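# O armário do fundo: arrumar objetos do dia a dia num compartimento de madeira

Relatório de projeto — unidade curricular de Projeto de Interiores e Usos Domésticos
Setembro 2024

Autor: Custódio Bettencourt
Orientação: Urmas Pētersons

## Como comecei

Quando entreguei a primeira proposta, o tema era «a arrumação na casa contemporânea», e o professor Urmas Pētersons devolveu-ma com uma só pergunta escrita a lápis na margem: «qual arrumação, de quem, em que móvel?». Fiquei um bocadinho ofendido durante uma tarde e depois dei-lhe razão, porque a verdade é que eu queria falar de tudo e não tinha ainda aberto uma única porta de armário com atenção. Fui então para casa da minha tia-avó, em Plirkcombe, onde passei parte do verão, e abri a porta do armário do fundo do corredor.

Toda a gente da família conhece esse armário — é onde se vai buscar o álcool quando alguém esfola um joelho, o creme quando as mãos secam, um copo quando os da cozinha estão na máquina. É um móvel de madeira clara que veio de Zemesberg com a mudança dos meus bisavós e que já esteve em três casas. A minha tia-avó chama-lhe «a farmácia», a minha mãe chama-lhe «o bengaleiro» (nunca percebi porquê, não tem um único cabide!) e eu passei a chamar-lhe simplesmente o armário do fundo, que é o nome que fica neste relatório.

O projeto passou a ser este: perceber o que faz com que um compartimento pequeno, partilhado por várias pessoas e cheio de coisas que não combinam umas com as outras, seja fácil ou difícil de usar. Trabalhei quase sempre sozinho, com a ajuda da minha prima Prata (é alcunha, mas ninguém a trata por outra coisa), que tem muito mais jeito para medir do que eu.

## O que já se sabe e o que eu trouxe das aulas

Não vou repetir aqui a revisão bibliográfica que entreguei em janeiro, mas há duas ideias das aulas que me acompanharam sempre. A primeira é a diferença entre guardar e ter à mão. Guardar é pôr uma coisa num sítio onde ela não estorva; ter à mão é pô-la num sítio onde o braço chega sem pensar. Um móvel de corredor quase nunca serve só para uma destas funções, e é daí que vêm muitas das discussões domésticas sobre quem é que mudou o quê de lugar.

A segunda ideia é a da fila da frente. Numa prateleira funda, o que está à frente é usado e o que está atrás vai ficando esquecido, a não ser que seja mais alto. Quando ouvi isto pela primeira vez achei demasiado óbvio para merecer apontamento. Depois encontrei, atrás de uma pilha de panos, um frasco de xarope de um tempo em que eu ainda não tinha nascido, e fui a correr apontar.

Havia também uma terceira leitura, o caderno de oficina da Stadberg, a marcenaria onde fizemos a visita de estudo do segundo semestre. Os marceneiros falaram-nos bastante de paredes curvas feitas com ripas e eu, que na altura só pensava no almoço, agradeço hoje ter tirado notas.

## O móvel

O compartimento que escolhi é ladeado por ripas verticais de madeira, à esquerda e à direita, e tem um painel liso ao fundo. A prateleira é de uma madeira clara, cor de mel, muito bonita quando lhe bate a luz da tarde. Gosto particularmente do ritmo das ripas, que dá ao interior um ar de coisa cuidada, embora seja preciso dizer que são uma trabalheira para limpar: o pó assenta nas juntas e só sai com um pincel.

A minha tia-avó encera a prateleira duas vezes por ano e, sobre isso, não aceita opiniões. Tentei sugerir um forro lavável e a conversa acabou ali. Ficou, portanto, assente logo de início que qualquer solução teria de respeitar a madeira à vista, sem colas, sem parafusos novos e sem plásticos a tapar o veio. Acabou por ser a condição mais útil de todo o projeto, porque me obrigou a resolver tudo com a posição das coisas.

Quanto a despesas, comprei fita métrica, cartolina e etiquetas, e ficou tudo o resto por conta do que já havia em casa. O orçamento que eu tinha previsto na proposta incluía uma gaveta por medida, que a Stadberg me disse que custaria cerca de 800 euros com a montagem. Risquei essa linha no mesmo dia.

## O método

Dividi o trabalho em quatro etapas, que na prática se misturaram bastante.

1. **Esvaziar.** Tirei tudo, limpei as ripas com o pincel e pus os objetos em cima da mesa da sala, em grupos.
2. **Conversar.** Perguntei a cada pessoa da casa o que ia buscar ao armário, com que mão e em que altura do dia.
3. **Experimentar.** Montei várias disposições e deixei cada uma a uso durante alguns dias, sem avisar o que tinha mudado.
4. **Registar.** Anotei num caderno as queixas, os enganos e, de vez em quando, os elogios.

A etapa das conversas foi a minha preferida. Eu levava um guião muito certinho e não cheguei a usá-lo até ao fim com ninguém, porque as pessoas, quando falam de um armário, falam logo de outras coisas. A Prata contou-me que, em pequena, achava que a chávena com tampa era de um rei. A minha tia-avó explicou-me com grande detalhe como se bebe chá por uma chávena dessas, segurando a tampa com um dedo, e depois confessou que nunca o fez porque se queima sempre. Nada disto cabia nas colunas da tabela que eu tinha preparado, de maneira que acrescentei uma coluna chamada «histórias», e foi a que mais encheu.

Quero deixar escrito um erro meu, que o professor me pediu que não escondesse. Na primeira disposição arrumei por altura, dos mais baixos à frente para os mais altos atrás, como numa fotografia de turma. Ficou lindo. Só que separou coisas que se usam juntas e juntou coisas que não têm nada que ver umas com as outras, e ao segundo dia já ninguém encontrava o que queria. O caderno desses dias está cheio de frases começadas por «onde é que puseste».

## As disposições experimentadas

Depois da tal fotografia de turma, passei a arrumar por gesto. Chamei gesto ao movimento completo que alguém faz com um objeto: um frasco com doseador pede que se carregue de cima, um frasco de tampa pede duas mãos, uma chávena com pires pede que se levante tudo a direito. Cada gesto precisa de um espaço livre diferente à volta, e é este espaço livre, muito mais do que o tamanho do objeto, que decide se a prateleira funciona.

A segunda disposição punha os frascos todos do lado direito. Foi uma melhoria para quem é destro e uma pequena tragédia para a Prata, que é canhota e deitou abaixo o mesmo frasco vezes suficientes para me vir pedir satisfações. A terceira trouxe o frasco do doseador para a esquerda, em cima de um pano de microfibra dobrado, que apara os pingos e poupa a cera da minha tia-avó. O pano foi ideia dela, diga-se, e resolveu de uma vez duas queixas que eu andava a tratar em separado.

Nessa terceira disposição, a chávena passou para a direita, onde fica protegida das mãos com pressa. O copo de plástico veio para a frente, ao centro, porque é o que sai mais vezes e não faz mal se tombar.

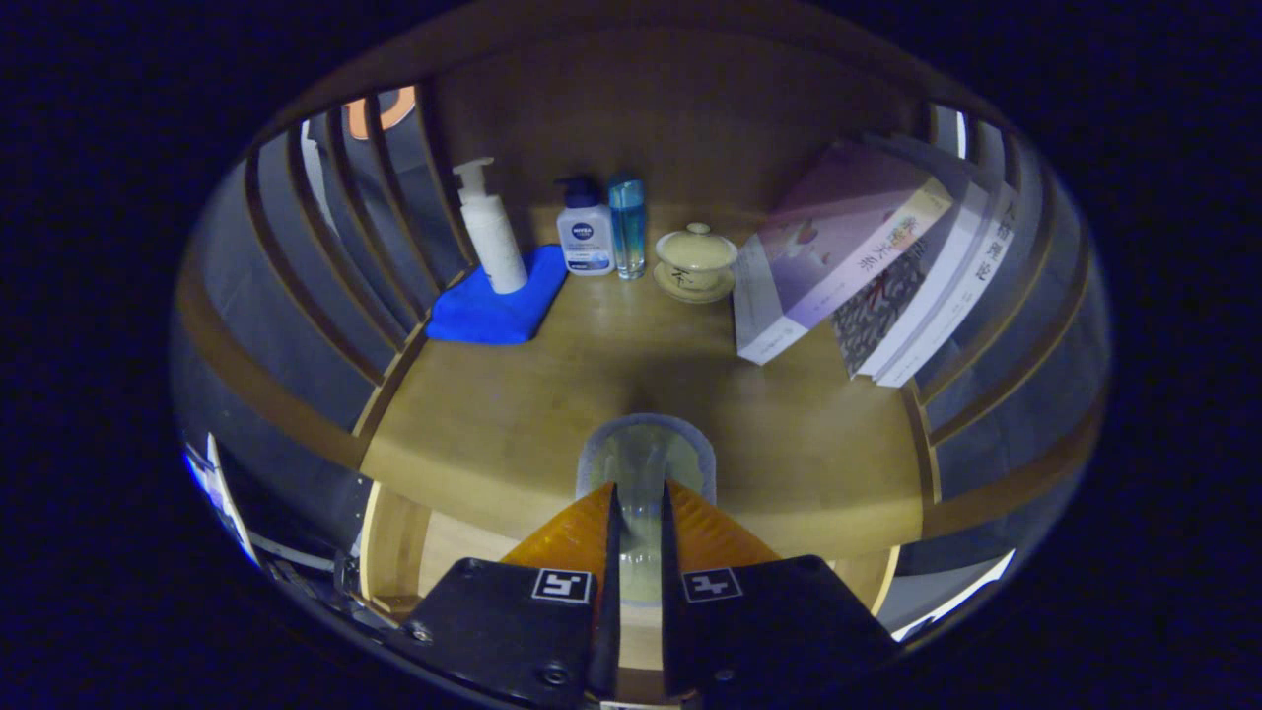 *Figura 1 — O compartimento na terceira disposição: copo translúcido à frente; atrás, o frasco de doseador sobre o pano azul, os outros frascos e a chávena com tampa.*

O frasco pequeno da NIVEA ficou ao lado do doseador, e logo a seguir o frasco azul transparente, mais esguio. Hesitei muito na posição deste último. É bonito, apanha bem a luz, e a minha vontade era dar-lhe o melhor lugar, mas os frascos altos e finos são os que caem primeiro quando se estica o braço por cima deles. Entre os dois vizinhos fica mais amparado, e continua a ver-se a cor contra a madeira.

Uma nota sobre a chávena, porque me perguntaram na apresentação intermédia se não devia estar na cozinha. Talvez devesse. Mas está naquele armário há mais tempo do que eu estou na família, tem um caráter pintado na frente que nenhum de nós sabe ler, e a minha tia-avó gosta de dar com ela quando abre a porta. Para mim isso conta como uso, e registei-o na tabela como tal.

## O que observei

Com a terceira disposição, as perguntas do género «onde é que puseste» quase desapareceram do caderno. As pessoas passaram a devolver as coisas ao mesmo sítio, ou perto disso, sem eu ter posto uma única etiqueta (as que comprei continuam na embalagem, se alguém da turma precisar). O pano foi o elemento que mais ajudou: marca um lugar sem o dizer, e quem pega no frasco sabe onde o há de pousar.

Houve também coisas que correram menos bem. O copo, por estar tão à frente, passeia. Vai para a sala, vai para o quarto, e volta quando calha. Experimentei uma base de cartolina e durou um dia. A zona do fundo, junto ao painel, continua a acumular objetos sem dono quando eu não estou a olhar, e desconfio que nenhuma disposição minha resolverá isso.

## Limitações e trabalho por fazer

Estudei um só móvel, numa só casa, com pessoas que gostam de mim e que por isso tiveram mais paciência do que teriam com um desconhecido. Não medi tempos, embora o tivesse prometido na proposta; quando tentei, toda a gente começou a ir ao armário a correr, a rir, e os números não serviam para nada. Gostava de repetir o exercício em casa da Prata, onde os armários são fundos e escuros, e de perceber se a arrumação por gesto aguenta quando não se vê bem o que lá está.

Ficam em anexo as plantas do compartimento, a tabela das conversas (com a coluna das histórias) e as páginas digitalizadas do caderno. Agradeço ao professor Urmas Pētersons a pergunta a lápis, à Prata a fita métrica sempre esticada e à minha tia-avó o corredor ocupado um verão inteiro. O xarope antigo foi entregue na farmácia da vila.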